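How to keep a hard tool case in good order

My drill and its bits live in a hard plastic case, and for many years I treated this case very badly. I threw it in the car, I closed it with sand inside, and one time a latch broke on the stairs. Now I follow a few small habits and I want to share them.

Empty the case completely two times in a year. I do it in June and again before the New Year. Turn it over above a newspaper and knock on the bottom with your hand. You will be surprised how much dust is coming out.

Wash the shell with warm water and a little dish soap. For the grooves I use an old toothbrush. Do not use strong cleaner on a label -- the print can disappear, and later you don't know which case it is.

Dry it with the lid open for one night. My neighbor Sugeng Tjoa closed his case too early and his drill bits got rust, 70 pieces in one box.

Check the latches. If a latch is stiff, one drop of silicone oil is enough. Open and close it several times, then wipe.

For closing, put the case on a table and not on your knees. Lay it flat, with the handle on your side, and leave free space in front so the lid can open fully. Press the lid down at both corners before you touch the latches.
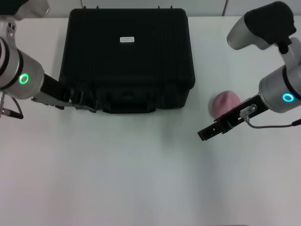

Black hard case on a white table, handle at the front.

Before you carry it, lift the case only a little by the handle and listen. If something is rolling inside, open again and fill the gap with a piece of cloth -- an old sock is also fine.

Store it away from the heater. I keep mine on the lowest shelf, because a heavy case should not fall on somebody's foot.

Bayu Tambunan, 18 December 2020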